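# Setting up a tidy-up bench with two arms (and getting your team to like it)

I look after the sorting benches at Ulora, where we take in mixed boxes of returned household and desk bits. Until last November all of it was done by hand. Now we have a pair of robot arms on one bench, and people keep asking me how we went about it, so I'm writing it up while I still remember the annoying parts!

## Before you start

Talk to the people who do the job now. I sat with Angus Gillies for a whole shift and he told me things I'd never have found in the Nomlow manual, like how much time goes on pens. We handle 800 of them in a bad week, and it's fiddly work that plays havoc with your thumbs. Angus was all for handing that bit over. He wasn't keen on losing the final check – and he was right, so he kept it.

## Setting up the bench

1. Put the basket to one side and leave the middle clear enough for both arms to reach in. Ours goes on the left, with the crockery in it.
2. Start with a small mix. One plate on the table, a few pens and caps, a bowl and another plate in the basket is plenty. Run one arm at a time to begin with: let the right one take hold of a pen over the plate and keep the left one folded back by the basket.
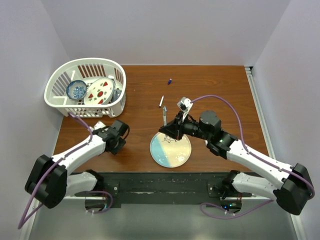

3. Check the cables now, with the arms stretched out as well as folded. Ours are purple, so they're easy to follow (thank you, whoever picked that). You want enough slack for the elbow to swing and no loop that can catch on the basket.
4. Bring in the second arm. The right gripper holds the pen by its lower end, nearly upright, and the left one brings its fingertips in at the top with the cap end pinched between them. Go slowly! We ran at 20 per cent speed for 6 days before I let anyone turn it up.
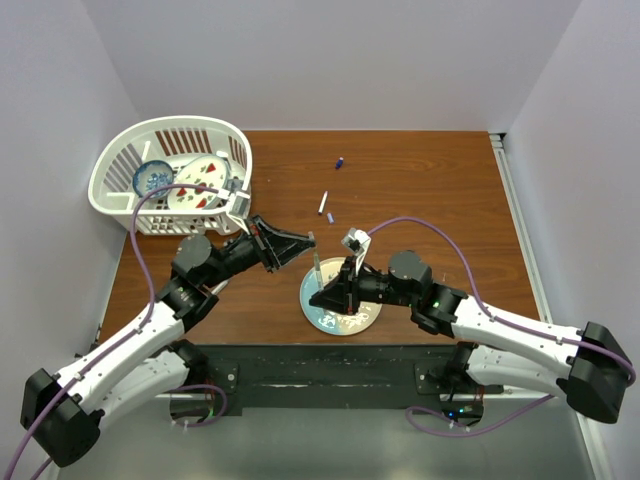
5. Write down every fumble, even the silly ones. Torquil Ritchie kept a notebook on the shelf and it was worth more to me than the software log.

## What changes for people

Less pinching and twisting, more looking and deciding. Torquil used to cap pens all morning and now he sets out the trays, watches the bench and steps in when something gets dropped. He likes it, mostly, though he says the mornings are quieter than he'd choose.

Agree early on who can pause the arms. Our answer is anyone, at any time, with no form to fill in afterwards. And keep a hand bench going next door for the awkward stuff. The Cowie boxes still go there and I don't expect that to change this year.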